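Priltmont heating oil scheme to move to fortnightly orders from October

Households in the Priltmont area that buy heating oil through the district's joint purchasing scheme will be able to place orders every two weeks from October, the scheme's managing office has confirmed. Orders are at present collected once a month.

The change follows the award of a new supply contract to Talico, which will deliver from its depot on the Dmytriv road. The contract runs for 30 months and covers standard kerosene for domestic boilers and range cookers. It does not cover red diesel or bottled gas, and members who use these should continue to buy them separately.

The scheme now has 3,416 registered households in 17 parishes. Membership remains free, and existing members do not need to register again. They will, however, be asked to check their delivery details before the first order date, in particular any note about narrow lanes, low branches or shared drives. Talico will use two sizes of tanker, and the smaller vehicle will be sent only where the need for it has been recorded in advance.

Orders will close at noon on Monday in each ordering week. The price per litre will be set the same afternoon and will be the same for all members, whatever the quantity ordered. The minimum order stays at 500 litres. Members will receive the price by text message or email and may withdraw without charge until 6 p.m. that day. After that time the order is binding.

Payment may be made by bank transfer or debit card. Monthly payment plans agreed under the previous contract will be carried over at their present level, and any credit held on an account will be transferred in full. Statements showing the amount moved will be sent out in September.

The office has also agreed terms with Pelteck for the supply of tank level gauges. A gauge reads the depth of oil in the tank and sends the figure to a display inside the house. Members may buy one at the scheme price, but there is no requirement to do so, and a dipstick reading will still be accepted when an order is placed – provided that it was taken within the previous week. Gauges are suitable for most plastic and steel tanks. Owners of underground tanks should contact the office before ordering.

Emergency deliveries will continue to be available outside the ordering weeks for members who have run out of oil or expect to do so. These are charged at the daily rate and carry a separate call-out fee.
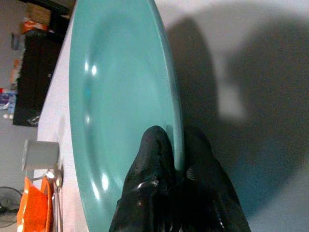

Members who wish to make a tank last until the next order date are reminded that hot water accounts for a share of oil use all year round, including the months when the heating is off. Boiler timers should be checked when the clocks change and again in spring. Small savings can be made at the sink as well: a single item, such as the turquoise plate shown, can wait until there is enough washing-up for a full bowl. A leaflet on boiler settings is available from the Priltmont office on request.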